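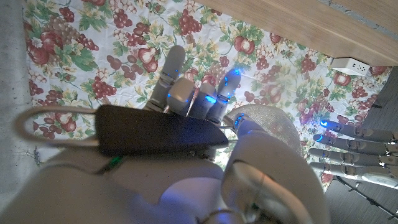 Dark pouch with a cord loop, held over the fruit tablecloth.

How to Clean and Condition a Small Dark Pouch
By Solange Guérin, 2 Aug 2022

Small pouches live hard lives. They ride at the bottom of bags with the loose mints and come out only when somebody needs what's inside, and then it's back to the mints. Mine get cleaned every January, whether or not they have forgiven me for the last time.

First find out what you've got. Plenty of dark matte pouches could be leather or could be a synthetic doing a good impression. Look for a label inside. If there isn't one, put a drop of water somewhere it won't show. Bare leather usually darkens as the drop sinks in. Synthetics let it sit there looking smug, but so does leather with a finish on it, so treat a smug drop as a maybe and stick to the gentle method.

You'll need:
2 soft cloths, one of which you will lose
A bowl of lukewarm water
Mild dish soap
An old toothbrush
Leather conditioner, for real leather only

Empty the pouch and turn it upside down over the sink. Tap the pointed end, where the crumbs have been holding meetings.

Wipe the outside with a dry cloth. Dust rubbed in wet becomes paste, and paste gets into seams.

Put a drop of soap in the water, dampen a cloth, and wring it until your wrists complain. Wipe in long strokes from the wide end to the narrow one. Go over it again with plain water.

If there's a cord loop, do that separately. Pale cord shows everything. Work soapy water along it with the toothbrush, rinse, and squeeze it in a towel. Keep the dye of the pouch away from it while both are damp, or you'll have a two-tone cord and a story to go with it.

Leave everything flat for 24 hours, away from radiators. Hanging it by a wet loop stretches the loop. I have one from Trasham that now reaches my knee.

Condition leather once it's fully dry, using less than you think and then a bit less than that. Buff after 6 minutes or so. Synthetics can skip this step and go straight back to the mints.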